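Pusell 6-Quart Bean Cooker, reviewed after one winter

Rating: 4 out of 5

Posted in: Kitchen, Big Appliances That Live on Small Shelves

I should say up front that I did not want a bean cooker. I own pots. My mother cooked beans in a pot with a lid that didn't match, and everybody lived. But my brother-in-law, Odair Prado, bought the Pusell last fall and served black beans at a birthday that were better than mine, and I am a small person, so I ordered one that night from my phone in his driveway.

It arrived in October in a box big enough for a dog. Inside was the cooker, a power cord, a measuring cup, a plastic ladle of the kind you find in toy kitchens, and a manual in five languages. The English section has a chapter called "Knowing Your Bean." I have read it twice and feel I know my bean about as well as before.

What it does

You put in dry beans, water and salt, you pick a program, and it soaks and cooks them in one go. The soak is the part you are paying for. It holds the water warm for a few hours, then heats up to a slow simmer and stays there until a sensor decides the beans are done. There is no pressure involved and no hissing. If you grew up afraid of your aunt's pressure cooker, this machine will not bring any of that back.

The programs are Black, Pinto, White, Chickpea, Lentil and Other. Other is the one I use for anything older than a year, and there is a lot of that in my cupboard.

How the beans come out

Very good. Black beans are creamy in the middle with the skins still on, and the broth is thick enough to stand over rice without running off to the edge of the plate. Pintos are just as good. White beans are excellent if you stop the program half an hour early, and a fine wallpaper paste if you don't. I'd guess Pusell tested them on a very old box of beans.

Chickpeas are where my grudging respect turned into the ordinary kind. I have ruined chickpeas in every pot I own. I've had them come out like gravel and I've had them come out like soup with gravel in it. The Pusell got them right on the first try, at two in the morning, while I was asleep and could not interfere.

Lentils are a waste of the machine. Lentils take twenty-five minutes on the stove. The Lentil program takes an hour and ten, and I think it's only there because the panel had room for another button.

The panel

Speaking of which. The buttons are flat and gray on a gray background, and you have to press them hard and then wonder. There's a beep, but the same beep means "started," "canceled," "lid open" and "done." I've learned to tell them apart by standing there and seeing what happens next. The beep can't be turned off. It can be turned down, by holding Other and Timer together, but this is only mentioned in the Portuguese section of the manual. Odair found it. He has been unbearable ever since.

The delayed start works, up to 12 hours, and it remembers what you set last time, so if you make the same thing every week you only press two buttons. That's about my limit in the evening.

Cleaning

The inner pot is heavy, has a dull coating and lets go of everything with a wipe. The lid comes off. The rubber ring in the lid also comes off, and it should, often, or it will start to smell like every onion you have ever loved. Getting the ring back on is a two-thumb job with some language. There's a drip cup at the back that I didn't find until December. I won't describe it.

Compared with the others

I borrowed the Protley for a couple of weeks. It's smaller, cheaper and quieter, and it makes decent beans if you soak them yourself, at which point I'd like to introduce you to the pot. The Woteteck has an app. The app wanted to know my location before it would make pintos, and we parted there. The Bucur is the pretty one, in cream enamel, and it is a lovely thing to look at while you wait, because you will be waiting. It also weighs as much as a toddler and has no handles.

If counter space is tight, measure before you buy the Pusell. The lid swings straight up and it needs more room above than you think. Mine has to be dragged out from under the cabinet every time, and there is now a track in the countertop that my wife refers to as the driveway.

Things I'd change

A different beep for each thing. A cord longer than my forearm. A fill line I can see without a flashlight. A real ladle. And please, a chapter in the manual on how many dry beans make how many cooked ones, as the answer is "more than you planned" and I keep having to find out again.

Should you buy it?

If you eat beans once a month, no. Open a can, they're fine. If you eat them every week and you're tired of planning your day around a soak, yes, and wait for a sale, because there seems to be one whenever the weather changes. I've taken off one star, half for the beep and half for the white beans.

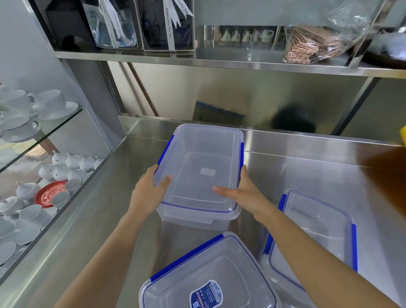 A full pot of beans is a lot of beans, and for a household of two the storage matters nearly as much as the cooking. I let the pot cool with the lid off, then ladle beans and broth together, keeping the beans under the liquid so the top layer doesn't dry out. Clear rectangular containers with a latch lid, the sort with the blue flaps, are what I'd go for, mostly so you can see what's in there without opening three of them. Leave some space at the top if they're headed for the freezer. Beans keep four days in the fridge at my house. Black ones freeze best, chickpeas nearly as well, and white beans go mushy, but with this machine they may have had a head start.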